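Rollatar sim kit, anyone using it?

gunnlatch
Picked up the Rollatar simulator pack in June and I'm hooked! You get a two-armed robot, furnished rooms and a stack of household tasks, 47 in the base set. I went straight for the desk and drawer ones.
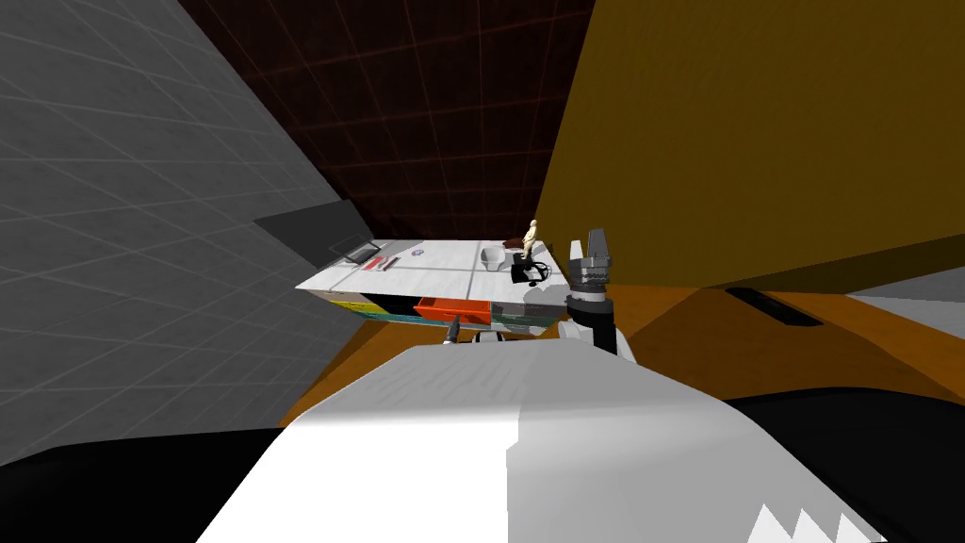

Physics feels good to me, and a reset takes 15 seconds on my old desktop (my last sim made me wait for minutes). Drawers are my favorite so far, you can script one in an evening.

Notbridge_Tom
Resets are quick, sure. Contact is mushy though. I ran 20 drawer pulls with the same script and the handle slipped in a bunch of them. For $133 I want better than that.

gunnlatch
Did you change the finger friction? Default is way too low. Mine got a lot better after I bumped it.

Craig Farquharson
Friction helps, but I'm with Tom on the default. New users shouldn't have to dig for it. Still renewing mine, the room editor is a blast.

Notbridge_Tom
OK, will try the friction thing tonight. Which file is it in?

gunnlatch
grip settings, second tab. Post your numbers!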